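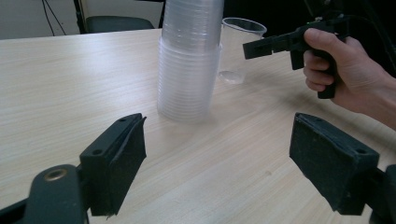

5 min read

She had warned me on the phone that she was slow to get going in the morning, and then she talked for two hours before I had my notebook properly open. We were supposed to be discussing bread. We got there in the end, by way of her knees, the new bus timetable between Dratport and Breststead, and a long story about a goose that she made me promise to leave out.

For those who don't live near the harbor, she ran the bakery on the hill in Dratport from 2000 until this past April, when she handed the keys to two of her former apprentices. It was a small place with a crooked door and a line outside on cold days. People drove in from Breststead for the dark rye, and plenty of them still do, although she says a few old customers have told her, very kindly, that it isn't the same. "It's exactly the same," she told me. "I was there when they mixed it. What they miss is being scolded for coming late."

She did not grow up wanting to bake. Her grandmother came from a village called Stestska and made one kind of loaf, a heavy round thing with caraway in it, and as a girl she couldn't stand it. "I used to trade it at school for anything soft and white. I think about that now and I could cry. She got up in the dark to make it and I was swapping it for a sandwich with nothing in it but margarine."

Her first job was in the kitchen of a coastal freighter, the Buenaventura, where she was hired to wash pots. The cook had a bad back and couldn't lift the flour sacks, so she lifted them for him, and after a few weeks of lifting she was kneading too. The oven leaned with the ship. Every loaf came out taller on one side, and the crew had opinions over which side was better for toast. She stayed on board for three years, which was two and a half more than she had planned, and she says that everything she knows about patience with dough she picked up there, mostly by getting it wrong with hungry people waiting.

"You can't hurry it and you can't sulk at it," she said. "I tried both. I was twenty-two, I sulked at everything."

I asked how she came to open a shop of her own, and she laughed for a good while before answering. The building had been a shoe store, then a place that sold fishing line, then nothing at all for long enough that pigeons had the upstairs. She borrowed some money from her brother, who did not believe in the idea for a minute and lent it to her anyway. On the first morning she baked 100 loaves and sold eleven. The rest went up and down the street in pillowcases. "I knocked on doors. I said, I'm the baker, this is yours, please don't come and tell me if you don't like it. And then of course they did come and tell me!"

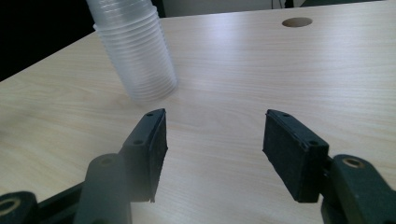
A light wooden tabletop, the grain fine and streaky.

The rye came later, and it was the grandmother's loaf after all, or as near as she could bring it. There was no recipe. What she had was a letter from a cousin in Stestska, two pages on the health of various relatives and half a line at the bottom saying the water should be as warm as a cow's nose. She had never touched a cow's nose. She went out to a farm on the Breststead road and asked if she could, and the farmer let her, and she tells this part with a perfectly straight face. It took her one whole winter of trying. Some of those early loaves, she said, you could have used to hold a boat in place.

When it did come right she knew by the smell, before she had opened the oven door. "I was standing there with the cloth in my hand and I was seven years old. I had to go sit in the yard." She was quiet for a bit after that, and I let her be. Then she asked whether I wanted something to eat, in the tone that doesn't allow for a no.

I wondered if she missed the work. She misses the company, she said, and the first hour, with the radio low and the street still dark. She doesn't miss the flour bills or the burns on her forearms – she rolled up a sleeve to show me a few of them, each with its own history. She has been sleeping until seven and finds it a little shameful. On some mornings she walks up the hill and stands in line like everybody else, and the apprentices pretend not to notice her, and she pretends she isn't looking at the crust.

She still bakes at home, one loaf at a time, and has trouble with the smaller amounts. "My hands want to do it for the whole town. I make one loaf and look around for the other ones." A neighbor's boy comes over to help and has the makings of a baker, in her view, on the grounds that he doesn't talk while he's shaping. She talks enough for both of them.

Before I left I asked for the recipe, and she wrote it down for me on the back of an envelope without a moment's fuss: rye flour, a bit of wheat flour, starter, salt, caraway, water. There were no amounts at all. I asked about the water, and she told me which farm to try.

December 2025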